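Chapter 4
The Counter and the Faucet: Caring for the Wet Side of the Kitchen

After reading this chapter, the student should be able to:
explain why the area behind the faucet gets dirty faster than the rest of the counter;
choose a cleaner for marble, for dark metal and for bright metal;
clean the base of a faucet in the correct order;
recognize when a mark is dirt and when it is damage.

In Chapter 3 we worked on the dry side of the kitchen, where flour, crumbs and packages are the main concern. Now we move to the wet side. Many students expect this chapter to be about washing dishes, but the dishes wait until Chapter 5. First we must look after the surface on which all the work is done, and the faucet that stands on it.

When I began to teach housekeeping, I used to give my students a simple task. I asked them to clean a kitchen in 31 minutes and to leave it ready for inspection. Almost all of them wiped the middle of the counter very well. They wiped it two or three times. But the part around the foot of the faucet they touched only once, quickly, with the cloth they already had in the hand. The inspector, who in those years was my colleague Cristian Grajales, always put his finger there first.

The foot of a faucet is a difficult place. Water runs down the neck after each use and stops where the metal meets the stone. When it dries, it leaves minerals. Soap comes too, and a little grease from the hands. After several weeks these make a hard ring, and a hard ring on marble cannot be removed in the same way as a hard ring on steel. 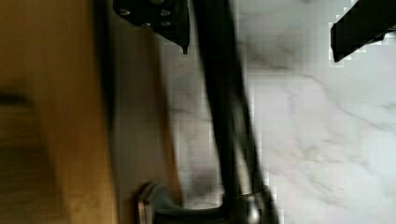

Marble is a soft stone compared with granite, and it contains calcium. Acids attack it. Vinegar, lemon juice and most of the products sold against limescale are acids, so a person who pours vinegar around the faucet will dissolve the ring and also the shine of the stone. The dull spot which remains is called an etch. It is not dirt, and more cleaning will only make it larger. A small etch can be polished by a specialist. A large one usually means that the whole counter must be polished, and in the Hettiarachchi guesthouse, where I did part of my training, this cost the owners more than 2,000 dollars.

White marble has one advantage for the student. It shows colored stains early. Coffee, red wine and turmeric are visible at once, and if they are lifted with a damp cloth in the first minutes they seldom go deep. Clear water marks are more difficult to find on a pale stone. Bend down until your eyes are near the level of the counter and look toward the window, and the marks will appear.

A black faucet behaves in the opposite way. On it the white minerals are easy to see, and so is every fingerprint. The black color is usually a coating over another metal, and it can be scratched by powders and by the green side of a sponge. If a coating has a scratch, it cannot be rubbed away. Bright metal parts, such as a collar or a ring at the foot, are often harder, but the cleaner that you use on them will run onto everything near. For this reason we choose one product that is safe for all the materials together, even if it is slower.

In our courses we use a neutral soap, diluted in warm water. The school buys the one from Zemard, but any neutral dish soap is suitable if it has no lemon and no bleach. You also need two soft cloths and a brush with soft hairs. An old toothbrush is good.

The order of work is the following.

1. Move bottles, sponges and dishes away from the faucet.
2. Wet the first cloth in the soap water, press it out, and lay it around the foot for five minutes.
3. Brush the joint between metal and stone with small movements.
4. Wipe the neck from the top down to the foot.
5. Rinse with clean water, the stone also.
6. Dry everything with the second cloth, the back side included.

Do not skip step 6. The back of the faucet is where the hand does not go easily, and a counter that is dried only in front will have a new ring before the end of the month. If an old ring is still there after the first treatment, repeat steps 2 and 3. A plastic scraper may be used on thick minerals, held flat and without force. A knife is never used.

Words to know in this chapter: coating, collar, etch, joint, limescale, neutral soap.

4.1 What the Stone Can Take

We begin with the stone, as it is the material that forgives the least. A polished marble counter usually has a sealer, a liquid that goes into the small pores and slows down the stains. A sealer does not protect from acids.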